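The long wait for a shelf

Flat-pack furniture was sold on the promise that you could carry it home the same afternoon. For many buyers that stopped being true some time ago. You order online, you get a delivery window, and then the window moves.

When the box does come, the next problem is what to do with the thing that was there before. Most councils will collect a bookcase if you book ahead and pay. Charity shops are choosier than they were, and many will turn away chipboard that has already been taken apart once.

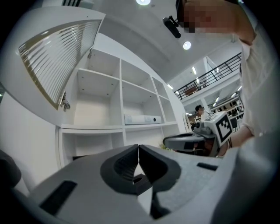
Photograph: Tevholm

That has left room for a small trade in second-hand storage. Memar began by clearing offices and selling the units on to schools and small shops. It now sells to households as well, and last year it moved 3,329 pieces, most of them shelving. Sater does much the same from a single warehouse, but will only take units that come with their fixings.

Fixings matter more than buyers expect. A cam lock that has been tightened and undone a few times loses its grip on the board, and the joint begins to rock. Thaweesak, a repair shop that also sells parts by post, keeps 30 sizes of dowel and says the wrong one is the usual cause of a leaning bookcase. Glue will hold it, but then the unit can't come apart for the next move.

Prices vary widely. A tall unit in fair condition costs less than half what it did new, and delivery can wipe out the saving if you live on an upper floor. Memar charges extra after 2 flights of stairs. Sater doesn't deliver above the ground floor at all.

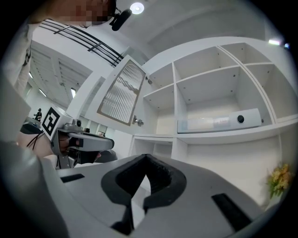

Tevholm argues that the answer lies with the makers, who should sell spare panels for at least ten years after a range is dropped. Its view is that a family with one broken side panel shouldn't have to throw out the other five boards, and that a printed part number on each piece would cost very little.

Few ranges are marked that way at present. If you are buying used, measure the depth as well as the height, ask for the wall bracket, and check the bottom edge for swelling. Water gets in there first, usually from mopping, and a swollen board can't be put right.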